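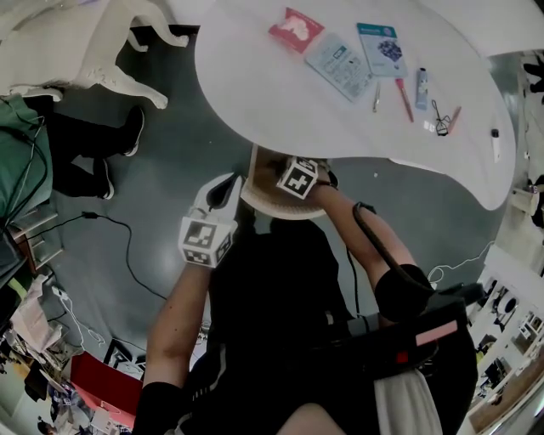 Continuo sem perceber de onde vem a poupança prometida no programa da lista Rallis para a câmara de Murnari. Li as páginas das finanças duas vezes, a segunda com calculadora. O imposto de que mais se fala é a nova taxa municipal sobre o pequeno comércio, e convinha pensar no que ela apanha: uma loja que vende máscaras de rosto em saqueta, um revirador de pestanas preto, uma bisnaga pequena, coisas de poucos euros com margens de cêntimos. O programa chama a isto "contributo simbólico". Simbólico para quem?

O Achilleas Spanos escreveu, a 2 de maio de 2020:

> Caros,
> Acho que estão a ser injustos com o programa. A lista compromete-se
> a equilibrar as contas em dois mandatos sem fechar serviços, e a taxa
> sobre o comércio rende 868 mil euros por ano. O estudo da Wirnwood
> confirma o valor. Olenano fez uma coisa parecida e as lojas continuam
> abertas. Preferia que discutíssemos as propostas em vez de partirmos
> do princípio de que é tudo mentira.
> Achilleas

Achilleas, ninguém falou em mentira. O que eu disse foi que a conta não está feita, e continua a não estar. O estudo da Wirnwood parte de 3259 estabelecimentos a pagar. Procurei esse número no anexo e vem sem fonte nem ano. Quem passe na rua principal vê as montras tapadas com papel, e gostava de saber se essas lojas entraram na soma. Se entraram, a receita fica abaixo do anunciado logo no primeiro ano.

Quanto a Olenano, a taxa de lá veio com um desconto no imposto sobre imóveis. A nossa vem sozinha. Procurei no programa qualquer compensação para os lojistas e encontrei uma frase sobre "diálogo permanente com o sector" – que não paga rendas a ninguém.

Também não me convence a parte dos serviços. Diz-se que não fecha nenhum, mas a biblioteca do bairro de cima aparece como "a reavaliar" e o transporte escolar passa para um concurso cujo caderno de encargos ainda não existe. Já vimos esta palavra, reavaliar, no mandato anterior, e o posto médico nunca mais abriu à tarde.

Se alguém da lista Rallis lê isto, peço o quadro completo da receita, ano a ano, antes da sessão de julho. Até lá não assino a carta de apoio que anda a circular, e sugiro que o meu nome saia do rascunho, onde foi posto sem me perguntarem.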